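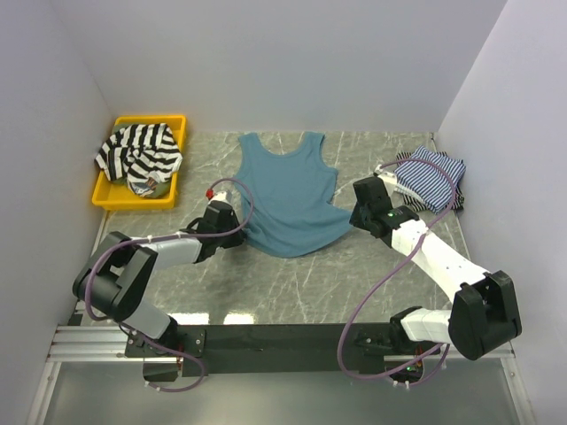

Agnes Viklund wrote at 9:40 that the tank tops are the only thing still coming back from the shelf check, and that the striped tops have been fine all month. She asked if we could find out why before the next delivery from Drovamico, and she added that the fold card on the wall may be wrong for anything without sleeves.

Ticket 905
Subject: Folded tank tops come open on the shelf
Status: Closed
Area: Folding table, resale clothing

Problem as reported

The sleeveless tops are folded and put in the shelf stack like all other tops. When somebody takes one from the middle, the ones above it open at the shoulder side and slide. The straps come out at the front and the stack leans. Tops with sleeves do not have this problem, or much less.

First check, 10:15

I took the teal tank top and laid it on the table with the neck away from me. It has a wide scoop neck, so between the two straps there is no fabric which can hold the fold. The fold card says to bring both sides to the middle first and then fold up from the hem. With this top, the straps end up alone at the top, and they have nothing to lie against.

The bottom edge is also curved. If you match the hem to the neck as the card says, the side corners stick out. I had thought that the people on the morning shift were folding too fast, but I folded very slowly and my result was the same as theirs. I am sorry for that thought.

Test 1: smaller fold. I folded in thirds from the hem, then once more. The packet was too thick and opened by itself when I took my hand away.

Test 2: a strip of card inside, the Bornuler kind that we use for shirts. It holds well, but we would need some 4,000 strips for a season and Agnes does not want to pay for this. I agree with her.

Test 3: straps first. I folded the straps down onto the chest until the top line was straight, and pulled the hem smooth. Then one side to the middle, the other side over it, and fold up from the hem in two steps. The straps are now inside and the packet is almost square. I lifted it 5 times by one edge and it stayed closed.

Test 4: same as test 3, but without smoothing the lower part before the first fold. The packet opened on the second lift. So the wrinkles near the hem do matter – please do not skip this step, even when the bin is full.

Comment from Agnes, 11:05

Test 3 looks good to me. Does it also work for the thin ribbed ones from Dallix? They are much softer. And can the size label still be read?

Reply, 11:50

I tried 4 of the ribbed ones. Three stayed closed. The last one was stretched at the neck and I think it should go to the discount rail anyway. The label is inside the neck, so with this fold it is hidden. To solve it, I turn the packet over and put the small size sticker on the flat side, in the lower corner. El Sherbiny stickers come off without leaving glue. Please do not use the white office ones.

What we changed

The fold card for sleeveless tops is now separate from the card for T-shirts. The steps are:

Lay the top flat, neck away from you.
Pull the hem and both side corners smooth with flat hands.
Fold both straps down so the top line is straight.
Fold one side in, then the other side over it.
Fold up from the hem two times.
Turn over and add the size sticker.

Tank tops also get their own stack. When they are mixed between thicker tops they still slide a little, also with the new fold.

Still open

I have not tested tops with very thin straps, because we have none at the moment. If some arrive in April, please open a new ticket and put this number in it.

Agnes confirmed at 15:20 that the new stack was still straight after the shelf check. Closing.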